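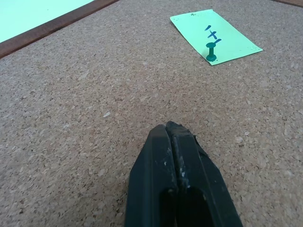 Cork notice boards, then. A short thread on why ours keep shedding pins and what we are doing before the Trudport rooms open in November. The usual board is granulated cork pressed into a sheet and glued to a backing, and granule size matters more than the brand on the box. Ours is a mixed granule, tan through to dark chocolate flecks, in a reddish-brown wooden frame, with a light green slip marked 1+1 lying on it.

Mixed granule hides pin holes well. The holes are still there. Once a patch has been pinned heavily, the binder crumbles and the pin leans, then drops.

Thickness: the old Vistholm boards had 2 mm of cork over hardboard. A standard pin goes straight through and stops dead on the backing. 5 mm is the least I would fit now.

Nultix rate their sheet for 1,000 pinnings per spot. I have no means of checking that and no great wish to.

Flatten the sheet before gluing. Leave it unrolled in the room overnight, face down, weights on the corners. Contact adhesive on both faces, then work out from the middle with a roller. Start at an edge and you trap air – ask me about Veloso.

Cleaning: soft brush on the vacuum, low suction. Wiping with a wet cloth lifts the granules along the frame.

22 boards to do. Next post when the adhesive arrives.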